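Finding and fixing an arm that stops halfway through making a bed

Applies to: two-armed mobile robots running the Diltik controller, version 3 and later
Written by Lucyna Makowska, last changed 11/1/22

We had a fault in July that took far too long to track down. The robot would drive up to the bed, take hold of the duvet, start to pull it straight and then freeze with both arms out. The screen said "joint limit, left wrist". The left wrist was nowhere near its limit. After a restart it would work for a while and then do the same thing again.

The cause was a cable. On our robot the wrist signal cable runs outside the arm in a loop, and the loop had been tied too short. When the arm reached low and forward at the same time, the plug was pulled a little way out of its socket, the position reading jumped, and the controller did what it should and stopped. These are the steps we now follow for this fault.

What you need

Small cable ties, side cutters, a torch, a soft pen for marking cables, and a second person who stays at the stop button whenever the arms have power.

Step 1. Make it safe

Press the stop button and leave it pressed. If the hand is holding bedding, do not tug the cloth free. Hold the forearm up with one hand, release the brake with the other and let the arm down slowly. The arm will drop if you let go of it. Jhonatan got a badly bruised thumb this way between the forearm and a bed rail, so please take this step seriously.

Step 2. Save the log before you restart

The log is wiped at power-up. Copy it first. Look at the wrist position in the last few lines. A real joint limit shows the number climbing steadily until it stops. A bad plug shows a sudden jump, often to zero and back. Ours jumped by 174 degrees between one line and the next, and no wrist can move like that.

Step 3. Look at the floor

Move anything the base could drive over or the arms could catch, and that includes loose cables. Check under the edge of the bedding as well, as a duvet that hangs low will hide a lot.
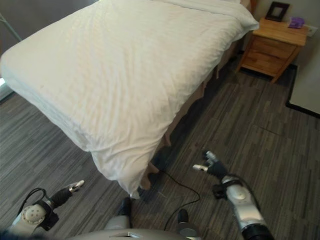

Step 4. Check the slack by hand

With the power off, move the arm through its whole reach: straight out, fully down, across the body, and back. Watch the cable loop the whole time. It should never go tight. If it does, put a pen mark on the cable where it leaves the tie, so you can see how much it needs.

Then push each plug home with your thumb. You should feel it click. If it was already home and the cable never went tight, skip to step 6.

Step 5. Tie the loop again

Cut the old tie, taking care with the cable underneath. Pull through enough cable that the loop stays loose at full reach, then fit a new tie. It should hold the cable still but let you turn it with your fingers. Too much slack is also bad - a big loop can catch on a drawer handle or a bed corner.

Step 6. Test at low speed

Both people stand clear, one at the stop button. Run the reach test 11 times at the slowest setting, then once at normal speed. Check the new log for jumps. If there are none, run the full bed task.

If it still stops

Swap the left and right wrist cables. If the fault moves to the other arm, replace the cable. If it stays where it was, the sensor or the board is at fault, and that is a job for Henryk Brzozowska.

Do not widen the joint limits to get rid of the message. We tried it for an afternoon and the wrist turned the wrong way against the mattress. The setting is now locked.

We check the loops every 400 running hours and write it in the robot's log book.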